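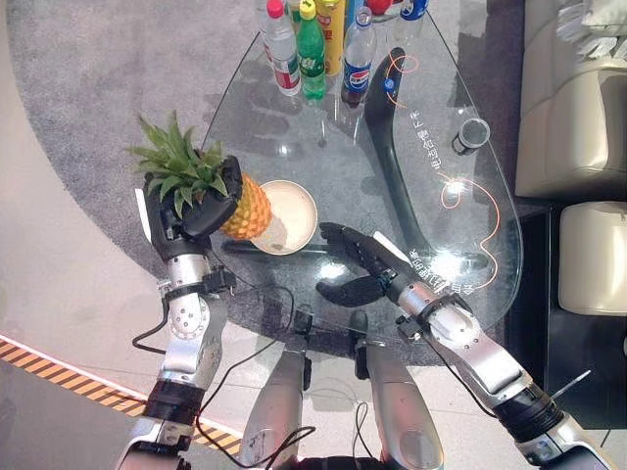

February 8, 2019

Played for two and a half hours tonight and my left shoulder is killing me and I don't care one bit. The Salian is HOME. It came back from the repairer with all its reeds rewaxed and I've had it strapped on since I got in from work, apart from ten minutes to eat toast over the sink.

I'd forgotten what it sounded like with every note going. The low F has been a sort of wheeze since November, and I'd got so used to leaving it out that I kept skipping it tonight out of habit. Then I'd remember and go back and lean on it. What a noise! Like a ferry coming in. I opened the back door at one point to let some air through and I'm fairly sure they got the whole of the Betus waltz three houses down.

It cost 600 dollars, which hurt, and I've told myself that's the holiday money and the new tyres can wait until after winter. He showed me the old wax when I picked it up. Little brown crumbs in a jar lid, all dried out and cracked. He reckons it was the original and that somebody had it stored in a shed or a roof for years before I got it. He also found a folded bus ticket wedged under one of the bass levers, too faded to read, and taped it inside the case lid for me. I like that it's in there.

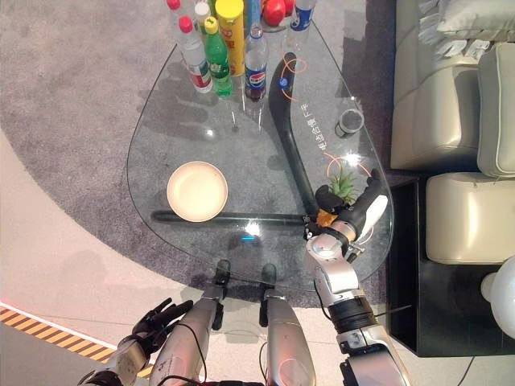
Drinks at the far end of the glass table.

Right, the waltz. I want to get this down while it's fresh. The A part I have. I could play it asleep and probably have been. The B part goes up to the high D and then tumbles down in a run that I've been fingering wrong the whole time, with the thumb coming under one note too late, so that I arrive at the bottom with no fingers left and have to hop. Rekha Panicker spotted it on Tuesday in half a second. She didn't even stop eating her biscuit, she just said "thumb on the A" and there it was. All that time hopping!

So tonight I did the run with the thumb on the A, slow as anything, then a bit quicker, then with the left hand in. The left hand fell over. It always does the first few goes. I do oom-pah-pah perfectly well right up until the right hand does something interesting and then it's oom, pah, silence. I went back to just the bass for a while and hummed the tune on top, which felt silly and worked a treat. By nine o'clock I had the metronome on 114 and got through the B part twice in a row clean. Then I got excited and put it up a notch and it all went to bits, so back down to 114 and finished on a good one.

Things to ask Rekha:
Is the bellows change in bar six meant to be there or did I make it up?
Does she still have the Colleo book? I want the polka on the page with the coffee ring.
Second strap. Mine slips off the right side whenever I wear the blue shirt.

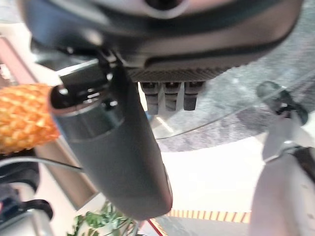
Close up: dark grey, and three small connectors side by side.

The big news is that we're going to Zollunley. Rekha rang at lunch and I had to go and stand in the stairwell to hear her. The squeezebox weekend has had a group pull out and they want us for the Saturday afternoon, 24 minutes, on the grass if it's dry and in the hall if it isn't. 200 kilometres each way and I said yes before she'd finished the sentence. I've been to Zollunley twice to listen and both times drove home with the windows down singing, thinking I would give my right arm to be up there, and of course you need the right arm.

Twenty-four minutes is a lot of tunes. I've been scribbling sets on the back of the water bill. The waltz has to go in, and it should go second, after something we can't mess up. Then two reels, the slow air (Rekha on her own, because when she plays it I just want to sit down and listen), and then a big daft polka to finish. I'd love to sing one as well but I haven't dared to say so yet. I can play and talk at the same time now, or at least say "sorry" at the same time, so singing can't be so far off.

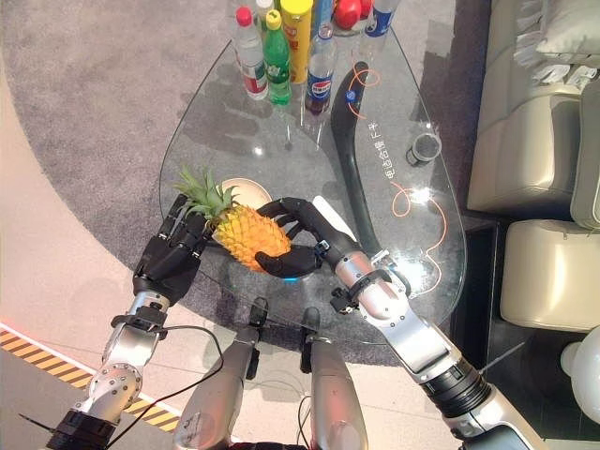 The other thing I keep turning over is whether to play from memory. I've got the notes for everything up on the stand, and I look at them, but I don't think I'm reading any more. Tonight the page blew off when the back door banged and I just kept going to the end of the tune and only noticed afterwards. Such a lovely feeling! When I started I had stickers on the buttons and used to lie in bed working out where C was in relation to my own elbow. Now my hand goes there and I find out afterwards where it went.

I do still look down at the keys for the big jumps. Mum says I stick my tongue out too. She's coming to Zollunley, she's already decided, and she's bringing the folding chairs.

Shoulder really is sore now. Hot wheat bag, then bed. Must loosen the left strap by one hole before tomorrow, and must stop playing the low F in things that haven't got a low F in them.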